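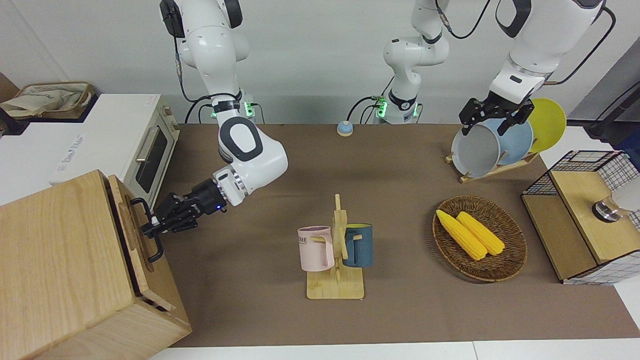
Figure 1. Two-arm cell, fixed camera. Left gripper on the gray plate, right gripper on the box handle.

Handout 4: Notes on the Flokeo demonstration visit
Course: Introduction to Manipulation Systems
Instructor: Shabnam Jatoi
Demonstration host: Arash Abbasi, Flokeo

Read these notes before the April lab. They cover the material from the visit that will be used in the lab report. The safety rules handed out at the door are not repeated.

1. Layout

The cell has two white arms mounted at the back edge of one table, with a ring of green indicator lights at the lower joint of each. Each arm carries a two-finger gripper. The objects are ordinary kitchen items: plates in a wooden rack, mugs on a mug tree, corn cobs in a woven tray, a box with a hinged front panel.

Left and right in this handout always mean the robot's left and right. A camera facing the robot reverses them. In Figure 1 the robot's right arm is on the left side of the picture. Several reports last term mixed the two conventions, and the grasp tables could not be graded.

2. Task terms

Pick: close on an object and lift it clear of its support.
Place: set the object on a support and release.
Articulated motion: move a part that stays attached to something, such as a door or panel. The hinge limits the path of the gripper.
Bimanual task: both arms are needed, either on one object or on two objects in a fixed order.

A plate in a rack is a constrained pick. The slot allows motion in one main direction until the lower rim is clear. A grasp on the top rim leaves the rest of the plate free to swing, so the lift should be slow at first. A hinged panel calls for an arc. If the commanded path is straight, the error shows up as side load on the fingers.

3. Camera views

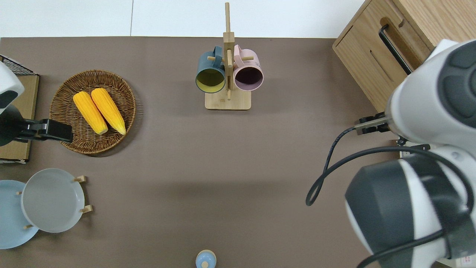 Viewpoint decides which measurements are possible. A fixed camera gives a stable reference for the table, and its calibration holds as long as the mount is not moved. A head-level camera sees into containers and shows the gap between a fingertip and a rim, but an arm working close to it can hide a large part of the table. The right arm and its looping cable do this on one side of the head-level view, while the mug interiors and both corn cobs stay in plain sight. For the report, name the view used for each measurement and list any object that is partly hidden in it.

4. Schedule and software

The visit session ran in two blocks of 30 minutes. Abbasi presented the Enby task planner in the first and the Nikmont logging tool in the second. You need only the Nikmont export format for this course. Column 2 is the time stamp and column 4 is the gripper opening. The sample log has 68 rows, including the header.

5. For the report

Choose one constrained pick and one articulated motion. For each, state the arm, the grasp point, the allowed direction of motion, and the condition for release. Include a sketch with the table axes marked. Submit through the Geagea course page before the lab begins.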